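2019-02-19, bedroom, Urnell flat

Laundry day for the textile notes. Bed used as the sorting surface again. The plush blanket with the big leaves and the SWEET DREAM lettering on its border stays on, and the cream one goes up out of the way, rolled.
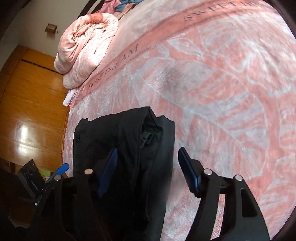
Entered by Nyokabi Ondieki

Pile brushes both ways and shows every stroke. Label says 400 g/m². Do not tumble this one with the darks, it sheds. Lint roller is in the Stullach box.

Black things next. Check pockets before folding, zip closed, waistband flat.

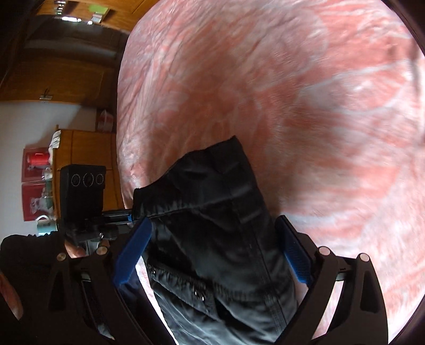

Black garment with zippered side pocket, on the leaf blanket.

Smooth cloth picks up less pink fluff than I thought. The jacket-type piece is bulkier, with a gathered part that won't lie flat. Fold it in 2, then leave it on top of the pile.

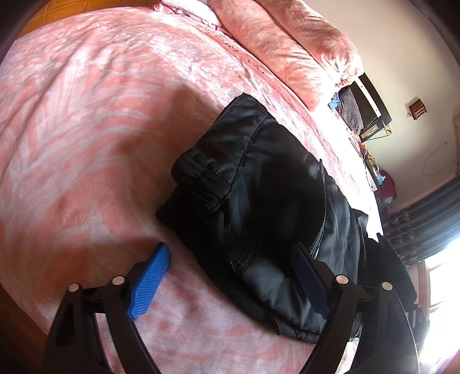
To do

Brush the blanket on the shadow side
Find a hanger for the bulky piece
Ask about the 10 missing clips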